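Surface Finishes for Shared Study Tables: A Small Comparison
Student project report, Thibault Gaillard, 17/12/2019
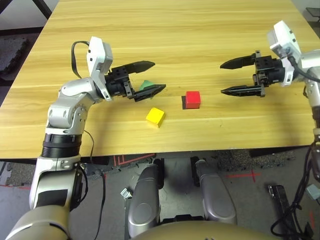 Figure 1. Light wooden tabletop with honey-coloured grain and two small cubes on it.

1. Background

Students at the Nusdale campus share long tables in the common study rooms. The tables are used for reading, for eating lunch and for group work, and many of them have rings from cups. My project asks which finish is the best choice when a table must be repaired with a small budget. I became interested in the topic in September, when our study room was closed for a week for sanding and I had to work in the cafeteria.

In the literature on wood finishing, there are two big families. Penetrating oils go into the fibres and leave the grain open to the touch. Film finishes, for example varnish, make a layer on top. The oil is easy to repair in one spot, but it must be renewed more often. The film protects better against water, but when it is scratched the whole surface should normally be sanded again.

2. Method

I prepared 12 test boards of maple, all cut from the same plank by the workshop in Mondamitz. Four boards received a plant oil, four received a water-based varnish, and four stayed without finish as a control. Each board was sanded in the direction of the grain before the first coat and left to dry for 19 days after the last one.

On every board I put a wet cup, a spoon of cold coffee and a spoon of cooking oil. After one hour I wiped the boards with a dry cloth. Then I asked students to judge the marks on a scale from one to five, in the same room and beside the same window. In total I collected 156 answer sheets.

3. Results

The varnished boards received the best marks for coffee and for water. With cooking oil the difference between varnish and plant oil was small, and several students wrote that they could not see any stain on either one. The boards without finish were judged worst in all three tests, as expected.

The comments were more mixed than the marks. Many students preferred the colour and the feeling of the oiled boards – "warmer" was a common word – even when they gave them a lower mark for stains.

4. Discussion

My test did not include heat or scratches, and these are important for a real table. One hour is also short, as a spill can stay overnight in a study room. The supplier Bruverico writes in its leaflet that an oiled surface becomes stronger with each new coat, but I had no time to verify this.

For the rooms where food is allowed I would recommend the varnish. For the quiet reading room the oil is acceptable, if somebody can renew it every year. I would like to thank Ms. Kong for the loan of the sanding machine and for correcting my first draft.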